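Druvow Building Services
Workroom Safety Inspection — Checklist and Comments
Room 316, Fokosberg site
Date of inspection: July 20, 2022
Previous inspection: March

1. Floor and walkways
Result: Action required
A large open cardboard box with white packaging material inside is standing on the floor in front of the shelving unit. Packaging is to be removed to the recycling point once a delivery has been checked in. The black case beside it should be moved to a shelf or a marked floor position.

2. Shelving
Result: Satisfactory, with comment
The metal unit stands against the wall. Boxes are kept on the upper shelf and a further box and a bag on the middle shelf. Heavy items must go on the lower shelves. The wall fixing was checked by hand and is sound.

3. Cables
Result: Action required
The bundle of black cables beside the work table hangs vertically next to the pole. It must be tied at no fewer than 3 points and kept clear of the stand leg, where a foot could catch. 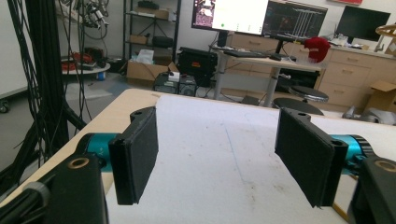
The same applies to cables under the standing desk. Occupants are reminded that extension leads supplied by Ristis are the only type approved for this floor, and that one lead may not be plugged into another.

4. Work table
Result: Satisfactory, with comment
The white sheet on the table top shows faint smudges. It lies flat and is not a hazard, but it should be wiped down or replaced before the next inspection.

5. Desk and seating
Result: Satisfactory
Monitors, keyboard and mouse are in acceptable positions. The stools are stored below the desk — this should continue. The red cloth item at the right end of the desk should be put away.

6. Bottles and liquids
Result: Action required
A small blue bottle is kept under the round side table. The label must be checked, and if the contents are a cleaning product the bottle belongs in the Poulain cabinet in the corridor.

7. Exit route and door
Result: Satisfactory
Door closes fully. Exit sign lit.

Items marked "Action required" are to be completed within 7 working days and reported to the site office in writing.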